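Two Arms on One Rail: The Altmont Cell

Altmont is a shared workshop with a wood side, a metal side and a room between them that used to hold the kiln. For the past winter that room has held a two-armed sorting cell, built by one member in the evenings and on whatever free mornings came up. He has a day job in industrial maintenance and asked to be identified only as the builder. We talked beside the cell for most of an afternoon and followed up by e-mail.

The frame

The cell is an open-front booth on silver aluminum extrusion. The builder had a rule for it, which was to cut as little as possible.

"I bought the rails at length from Kuditz and designed around what they had in the bin. There are 36 corner brackets in it. I could have used fewer, but a frame that carries two moving arms wants to be stiffer than you think."

His first frame was not stiff. It was bolted at the bottom only, and when one arm stopped hard the other arm's fingers shook enough to miss a brick. He added the cross rail at the back and the diagonals at the sides, then measured again with a dial gauge clamped to the table.

"With the rails on, the swing at the top went under what the gauge could tell me. That was the end of the frame as a topic."

Both arms bolt to one long rail along the front edge. He considered separate pedestals and rejected them. With a shared rail, the distance between the bases is set once with a steel rule and stays set. With pedestals, it would be a number to recheck every time somebody bumped a leg.

"Everything I do in software assumes I know where one base is relative to the other. I would sooner have that held by metal than by a calibration file."

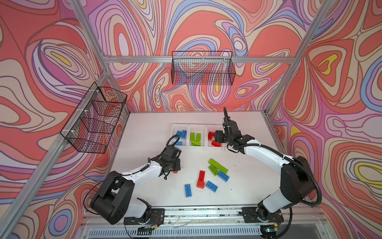
The task

The job he gave the cell is sorting toy bricks by color: blue on the left, green in the middle, red on the right. He picked bricks because the sizes are consistent and the colors are easy to tell apart.

"People ask why not screws, or something useful. Screws are a bad first part. They roll, they shine, and they all look alike from above. A 2x4 brick has flat sides and a known width. If the gripper fails on that, the fault is mine and I can go find it."

A run starts with the bricks tipped out on the table in front of the tray. He does not arrange them. Early on he did, and found that his own habits had crept into the layout: he tended to leave a finger's width between parts and to keep them square to the table edge. The arms did well on those layouts and poorly on everything else. Now they come out of a cup and stay where they fall.

He has logged 398 runs in this format. The log is a plain spreadsheet with one row per run and a column for remarks. The most common remark is "pair", his shorthand for two bricks close enough together that the fingers can't get down between them.

"A pair can be two bricks side by side or one sitting on the other. Stacked is easier. Side by side, same color, is the worst, because the camera wants to call it one long brick."

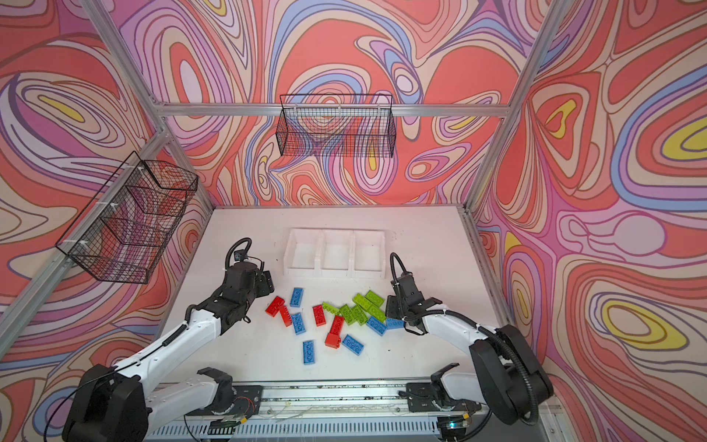
Splitting the work

The arms are not assigned a color each. The planner gives a brick to whichever arm can reach it with the smaller elbow movement, then checks whether the other arm will be in the way. If it will, one of them waits.

"Waiting is cheap. I spent a month on a clever version where both arms replanned around each other. It saved very little time and it was hard to debug. The waiting version is 300 lines and I can read all of them."

The zone over the tray is the one he watches. Two grippers can be above it together only if they are going to the outer compartments. Any move to the middle compartment locks the whole tray until that arm has lifted clear. The lock is a single flag, and he is content with it.

Speed is capped well below what the joints allow. He set the cap by ear, listening to the gearboxes as the arms stopped, and has left it alone. The grippers close to a force limit instead of a fixed width. That lets them take a brick by its long or its short side without being told which it is. 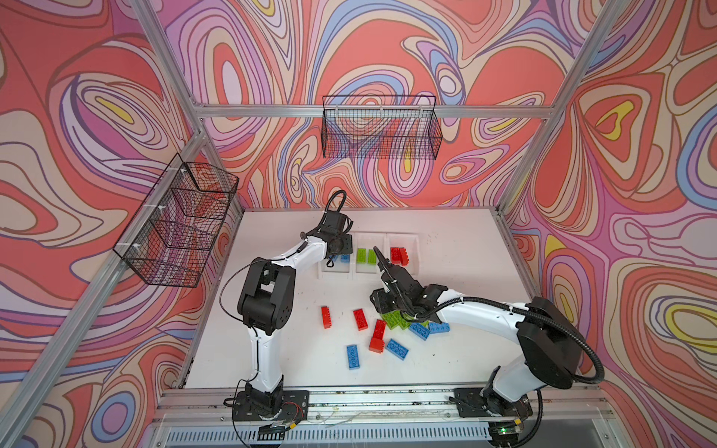

How is the cell stopped if something goes wrong?

There is a latching stop button on the outside of the frame, wired to cut motor power to both arms. The arms have no brakes, so they sag when it is pressed. The builder keeps a strip of foam nearby and accepts a few scuffs on the table.

Cable trouble

He was most willing to talk about cables. By his own count they have cost him more evenings than the software has. The first set was tied down tight along the links, which looked neat and failed at the wrist. The conductors broke inside the jacket, so the fault came and went with the pose.

"I had a gripper that worked at every angle except one. I replaced the motor, which was fine. Then I replaced the driver board, which was also fine. The cable was the last thing I tried and the cheapest part in the chain."

The replacement leaves a loop at each gripper, long enough for the wrist to turn through its full range. The loop can snag, so the planner treats it as part of the arm, a fat cylinder above the gripper that is not allowed to touch anything. Corrugated conduit from Morkora takes the wear along the outside of the links. He would like to tidy the wiring at the bases and has been saying so since October.

The wrist cameras came later than the rest. A fixed view of the whole table is good enough to choose a brick but poor at judging the last bit of travel, where the fingers themselves hide the target.
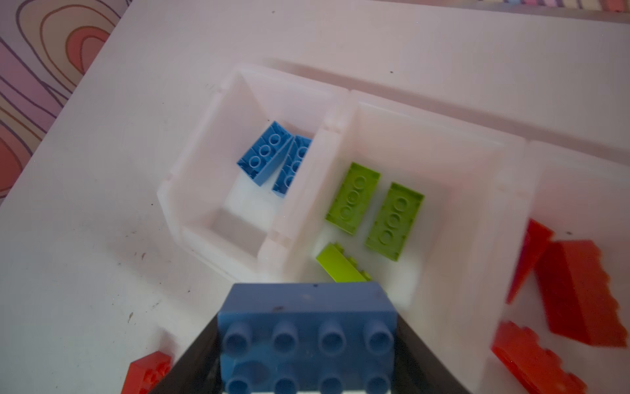 The wrist view is used only below a set height. Above it, the planner ignores the stream, which keeps the processor load down and avoids the blur from fast moves. Close up, the image is soft, and he has not tried to correct that. Edge contrast is enough for the alignment step. He tested sharper lenses from Najjar and sent them back, as the depth of field was too shallow to be of use at both ends of the descent.

The brick count across all logged runs passed 1473 shortly before our talk. He does not publish a success rate. The definition changed twice along the way, first when he began counting a dropped brick as a miss even if it landed in the right compartment, and again when he stopped helping with pairs.

Next on his list is a push move, in which one arm nudges a pair apart so the other can pick. The motion is written. The part he has not settled is how the planner should decide that a nudge has failed and try from the other side. For now it tries twice, marks the brick as skipped and goes on to the next one.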